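Schrumpfen Erwachsene wirklich?

»Oma wird immer kleiner«, heißt es bei vielen Familienfeiern. Meistens ist das Kind einfach gewachsen. Aber ganz falsch ist der Satz trotzdem nicht, und deshalb schauen wir ihn uns genauer an.

Deine Wirbelsäule besteht aus vielen Knochen, den Wirbeln. Zwischen ihnen liegen die Bandscheiben, die ein bisschen wie kleine Kissen arbeiten. Wenn du den ganzen Tag sitzt, läufst und springst, werden sie zusammengedrückt und geben etwas Flüssigkeit ab. Nachts im Liegen saugen sie sich wieder voll. Morgens bist du darum ein kleines Stück größer als abends.

Klingt erfunden? Dann miss nach! Abbas Naseri aus Wirnau hat das mit seiner Klasse gemacht. Ein Junge behauptete, er sei über Nacht um eine ganze Handbreite gewachsen. Das haben ihm die anderen zu Recht nicht geglaubt – er hatte abends barfuß gemessen und morgens mit Schuhen.
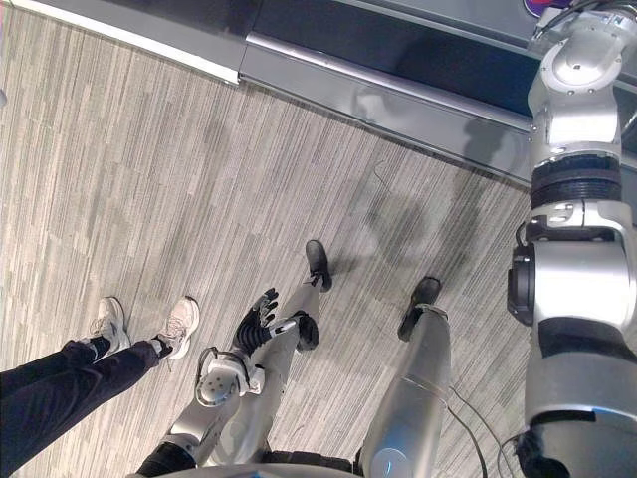

Warum werden alte Menschen dann auch am Morgen nicht mehr so groß wie früher?

Ihre Bandscheiben werden mit den Jahren flacher und speichern weniger Wasser. Oft wird auch der Rücken runder, und manchmal verlieren die Knochen an Festigkeit.

Im Internet findest du Übungen, Pulver und Hängestangen, die angeblich größer machen. Sei da misstrauisch. Wer sich an eine Stange hängt, entlastet kurz seinen Rücken, aber nach ein paar Stunden auf den Beinen ist der Unterschied wieder weg. Und ein Vorher-Nachher-Foto beweist gar nichts, wenn keiner weiß, zu welcher Uhrzeit es gemacht wurde.

Zum Selbermessen: ohne Schuhe an die Wand stellen, Fersen an die Wand, geradeaus schauen. Ein anderer legt ein Buch flach auf deinen Kopf und macht einen Bleistiftstrich. Nach 24 Stunden misst du noch einmal, dann hast du zweimal dieselbe Tageszeit. Für den Vergleich brauchst du außerdem einen Strich vom Abend.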